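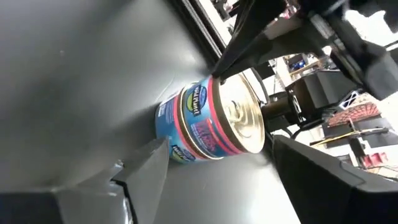

2 min read

I've been sorting the tins again, and I blame the move to Stavham. The blue Wild Planet one has pink bands on it and looks far too cheerful to hide at the back of a cupboard - so it's going at the front!

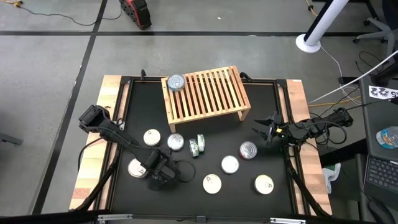
Stack them by date and forget the labels, Mirer commented last time, and keep the fish away from the tomatoes.

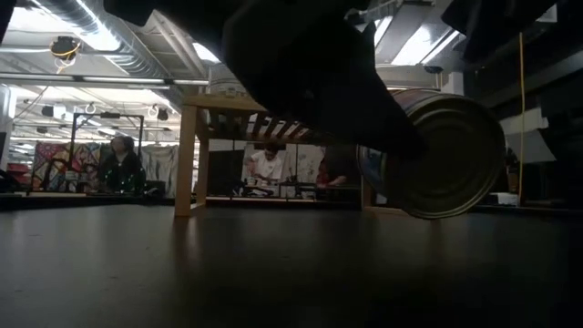

My tin shelf at home holds 30 if I'm careful. I do like a ridged end, like the one on this silver tin, because my fingers find it in the dark. Beans next, after tea.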